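Home | News | Newsletter | Events | Contact

Heltdale Household Letter
July
By the newsletter desk

Guest beds, spare sheets and what to put away before August

Every summer we get the same batch of letters. A reader has family coming to stay, goes to the closet for the spare bedding, and finds that half of it smells stale and the other half doesn't fit the bed. This month's item is about getting a guest bed ready without buying much, and about storing the winter things that tend to take up the same shelf.

Start with the sheets. Take everything out and sort it by bed size before you look at anything else. Fitted sheets lose their elastic long before the fabric wears out, and a sheet that pops off the corner at night is no use to a guest. Tug each corner. If it doesn't spring back, cut the sheet up for dust covers or give it to the animal shelter on Nair Street, which takes clean bedding on weekday mornings.

Children's sheets are fine for visiting adults. We have had two letters from readers who were embarrassed to put a guest on a printed sheet, and both guests slept well.

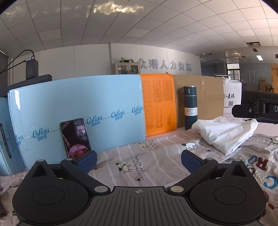 4 min read

Bedding that has been folded away for a season should be washed again even if it went in clean. Use the normal amount of detergent or a little less, and skip the fabric softener on towels. Dry everything all the way through. A seam that feels cool to the touch is often still damp, and damp seams are where the closet smell comes from. Our own test at the Heltdale office was to leave one pillowcase slightly damp in a closed drawer for a weekend. It had to be washed twice.

Pillows are harder. Many can be washed, but read the label. Those that can't should be aired near an open window for an afternoon. If a pillow folds in half and stays folded, replace it. Guests will rarely complain about a pillow, so you have to check for them.

Blankets next. In July most guests want one light cover, with something heavier in reach for the early morning. Leave the second blanket at the foot of the bed where it can be found in the dark. If the room has a fan, show the guest how it works on the first evening.

Now the winter things. Sweaters, scarves and knit jackets should be out of the bedroom by this time of year, and if they aren't, getting the guest room ready is a good reason to deal with them. Wash or air them first. Moths go for wool that has been worn, and they like food stains and sweat best. Check the underarms, the cuffs and the neckline.

Fold knits, and don't hang them. A hanger pulls the shoulders into points, and a heavy sweater can grow an inch or more in length over a summer. Lay the sweater face down, fold the sleeves across the back, then fold the body up from the hem. Fuzzy yarns shed on everything near them, so give those a bag of their own or an old pillowcase.
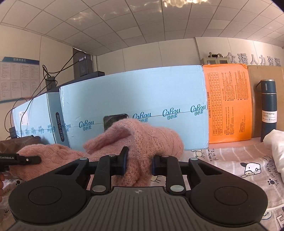

Pink knit with a lacy texture in the middle.

Lacy and open knits snag easily. Take off rings and bracelets before you handle them, close any zippers on the clothes next to them, and keep them on top of the pile. If a loop does pull, don't cut it. Work it through to the inside with a blunt needle and stretch the fabric gently around the spot.

On storage: cotton bags are better than plastic for wool, and a box with a lid is better than an open shelf. Cedar blocks help a little while they still smell of cedar. Sand them lightly once a year to bring the smell back. Write the contents on the outside of the box, with the month, so you don't have to open four boxes in October to find one cardigan.

Readers in Sekska have asked again about the bedding swap. It will be held at the Akus hall this summer, on a Sunday, from 2 to 5 in the afternoon. Bring clean sheets, pillowcases and light blankets. Pillows and mattress pads can't be accepted. There are 30 tables, and there is no charge for using one. Parking is behind the hall.

Next month we will cover shower curtains and bath mats, including the question of whether a mat with a rubber back can go in the dryer. Letters on either subject should reach us by the middle of the month.

17 comments | 40 shares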